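Setting up the Hendent bin-picking kit on an existing arm

The Hendent kit from Sistik is sold as an add-on for shops that already own an industrial arm and want it to pick mixed items out of a bin. It comes with a gripper, a fixed camera, a cable harness and a licence for the Ulon picking software. We set ours up in April. The steps below follow the order we ended up using, which differs a little from the printed manual.

Step 1. Fix the bin. Put it on a table that doesn't flex and clamp it at the rear corners. Ordinary spring clamps are fine for testing. If you plan to run full shifts, bolt it down. Mark its position with tape so you can put it back after cleaning.

Step 2. Mount the gripper. The adapter plate has two bolt patterns, so check which one matches your flange before you open the thread locker. Tighten in a cross pattern.

Step 3. Route the cables. Leave enough slack for the wrist to turn fully both ways, then jog each joint to its limits by hand at low speed. The supplied harness was 20 cm too short for our arm. Sistik sells an extension under the Ayala name, and it should really be in the box. 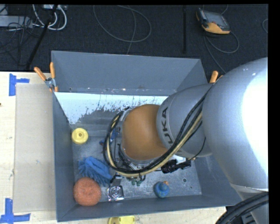 Step 4. Teach the bin walls. In Ulon, open Workspace and touch off the four inside corners. Set the wall margin to 40 mm for a first run. You can bring it down later, but a wide wrist needs more room in the corners than the preview suggests.

Step 5. Load test items. Use a mix of shapes and surfaces, including something soft and something shiny. Reflective packaging is the hardest case for the camera, and dimming the overhead lights made more difference for us than any software setting.

Step 6. Run 100 picks at reduced speed and save the log. Cuiping Xu, who looks after our cell, sorts the failures by item before changing any settings. Most of ours were at the walls.

The kit is rated for 3,000 picks between finger pad changes. We haven't reached that yet. Spare pads are sold in pairs, and the hex key for them is the small one clipped inside the lid.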